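How to Wash and Re-Proof a Child's Rain Jacket

A kid's rain jacket that soaks through at the shoulders usually doesn't need replacing. Dirt and old detergent keep water from beading on the shell. A wash and a coat of proofing spray will fix most of them in one afternoon.

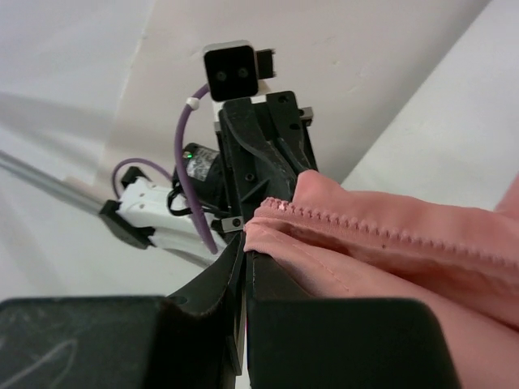 Aranka Somogyi
Clothing Care Editor

You need liquid soap made for rainwear, a spray-on water repellent and two clean towels. Skip fabric softener and powder detergent. Both leave a film on the shell. Check the care label before you start, and if it says hand wash only, use the bathtub and cool water.

Step 1. Get it ready

Empty the pockets and shake out the sand. Brush dried mud off the cuffs and hem with a soft brush. Rub a drop of soap into any greasy spots around the collar. Lay the jacket out and look over both the shell and the lining for loose threads or small tears, and mend those first.

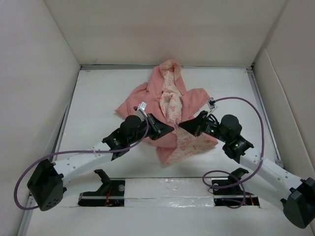 Step 2. Wash

Run the machine empty once to clear old detergent from the drawer. Close the zipper and any flaps. Wash the jacket alone on a gentle, cool cycle with a low spin, then rinse twice.

If the zipper sticks afterward, rub a plain wax candle along the teeth and work the slider back and forth a few times. Wipe off the crumbs of wax before they get into the fabric.
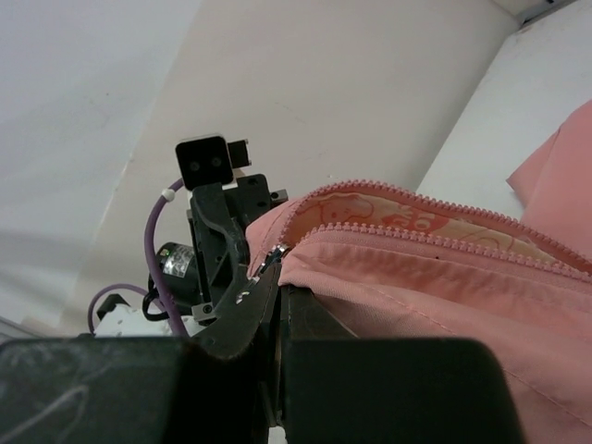
How often should a rain jacket be washed?
Twice a season is enough for most kids. Wash it sooner if the fabric turns dark in the rain or the collar looks grimy.

Step 3. Spray

Hang the jacket outdoors or near an open window while it is still damp. Hold the bottle 3 inches away and cover the outside evenly, with extra on the shoulders and seams. Wait 2 minutes and wipe off the drips with a damp cloth. Keep the spray off the lining, especially if it's cotton.
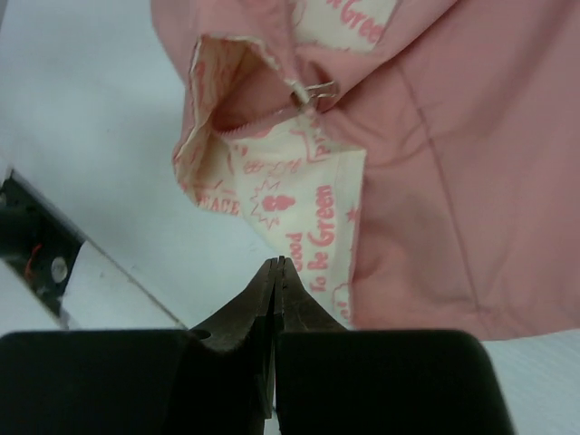
Step 4. Dry and test

Air dry on a wide hanger. If the label allows it, finish with a short tumble on low heat. Flick a little water on one sleeve. Any patch that darkens needs a second light coat.

Updated Dec 5, 2025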